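Arnport trainers sew by remote control

I dropped in on the Nidell workshop at Arnport in September, and I stayed far longer than I'd planned (sorry, parking meter!). They're teaching a robot to stitch by having a person do it first, from a console.
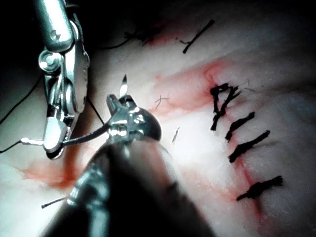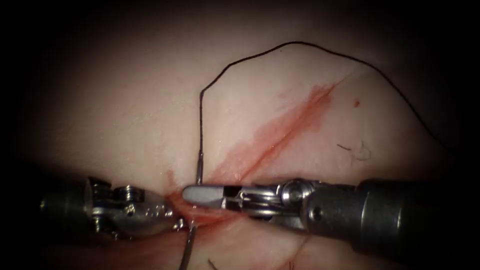

Wayne Kettle runs the training side for Stullimex, and he wants 100 good runs before the software gets a try of its own. Each run is one person at the hand controls, with every little wrist turn recorded. He told me the cutting and pulling come quickly, but passing that curved needle between two sets of metal jaws is where new operators slow right down – and the black thread goes wherever it likes. I had a go myself and needed 14 minutes for a single stitch! The Chauke team takes over the console next month, with 3 new operators, and Wayne has promised me another turn.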